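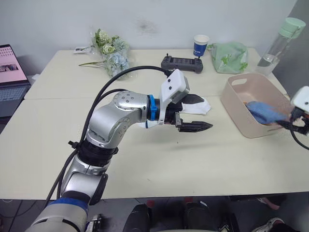 7주차 강의노트: 자동화가 들어온 작업장, 사람의 일은 어떻게 바뀌나

지난 시간에 숙제로 읽어 오라고 한 글, 다들 읽었죠? 안 읽은 사람은 오늘 좀 힘들 수도 있어요(그래도 따라올 수는 있게 적어 둘게요). 오늘은 세탁물 정리 일을 가지고 이야기합니다. 자동차 공장 용접 로봇 얘기는 어느 교재에나 있으니까 저는 일부러 양말로 왔어요!

제가 작년에 드나들던 쿳콤(Kudcombe)이라는 세탁업체 얘기부터 할게요. 호텔과 요양시설 세탁물을 받는 곳이고 정리반이 30명입니다. 수건이나 시트는 진작에 기계가 접었는데 양말, 손수건, 작은 천 종류는 끝까지 사람 손에 남아 있었어요. 왜 그럴까요? 천은 집는 순간 모양이 달라지거든요. 상자는 어디를 잡아도 상자인데 양말은 한 점만 잡으면 돌돌 말리고 목 부분은 따로 늘어집니다. 뒤집힌 건지 아닌지도 봐야 하고요. 우리는 손끝으로 그냥 아는 걸 로봇은 하나하나 판단해야 해요.

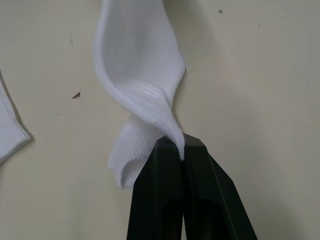 나왈 살렘 씨는 이 대목에서 저한테 이렇게 되물었어요. 그럼 양말을 잘 집게 되는 날에는 우리가 뭘 하느냐고, 옆에 서서 떨어진 것만 주워 주는 게 새 업무라면 그건 일이 줄어든 게 아니라 재미가 줄어든 거라고요.

저는 이 말을 수업 때마다 꺼냅니다. 자동화 얘기를 하면 다들 '몇 명이 없어지나'부터 묻는데, 쿳콤에서 먼저 바뀐 건 인원수보다 하루의 리듬이었어요. 예전에는 넷이 한 탁자에 둘러앉아 떠들면서 짝을 맞췄고, 손이 빠른 사람이 느린 사람 몫을 슬쩍 가져가기도 했습니다. 새 공정에서는 각자 자기 칸을 보면서 기계가 멈추면 가서 손보고 다시 돌아와요. 몸은 덜 힘든데 언제 불려 갈지 모르니까 쉬어도 쉬는 것 같지 않다는 말이 많았습니다. 위차이엔 두앙깨우 씨는 반대로 손목이 편해져서 저녁에 집안일을 할 수 있게 됐다고 했고요. 둘 다 맞는 말이라서 어느 한쪽만 적으면 보고서가 이상해집니다.

그다음이 숙련 문제예요. 정리반에서 9년 일한 사람은 천을 만지기만 해도 덜 마른 걸 골라냅니다. 그런데 직무기술서에는 '분류 및 정리' 딱 여섯 글자만 있어요. 공정을 새로 짤 때 직무기술서만 보고 짜면 이 감각이 통째로 빠집니다. 쿳콤도 처음에 이걸 빼먹었다가 카노콴 루앙그랏 씨가 회의에서 따지고 나서야 검수 단계를 따로 만들었어요. 이름도 붙이고 수당도 붙였습니다. 수당 부분은 중요하니까 밑줄!

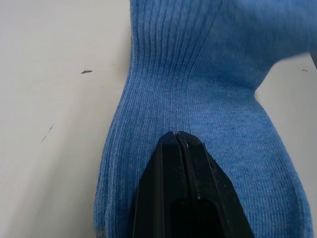

그림 3. 연한 파란색 골지 양말과 검은색 그리퍼

용어 하나만 정리하고 갈게요. '잔여 업무'는 기계가 못 해서 사람에게 남는 일입니다. 교재에는 중립적인 말처럼 나오는데 저는 좀 불만이에요. 남은 일이라고 부르면 값을 낮게 매기기 쉬우니까요. 여러분이 더 나은 이름을 찾으면 꼭 알려 주세요.

토론할 거리
- 기계가 멈췄을 때 손보는 시간은 누구의 업무 시간으로 기록해야 할까?
- 탁자에 둘러앉아 일하던 때의 대화는 생산성 계산 어디에 들어갈 수 있을까?
- 손끝 감각을 직무기술서에 적는다면 어떤 문장이 될까? 직접 한 줄씩 써 오기.

다음 시간까지 읽을 것: 교재 142쪽부터 그 장 끝까지. 분량이 좀 되는데 표는 건너뛰어도 됩니다. 조별 면담 기록은 수업 전날 밤 9시까지 올려 주세요. 면담한 분 성함은 꼭 허락받고 쓰기, 허락이 없으면 가명으로 바꿔서 올리기.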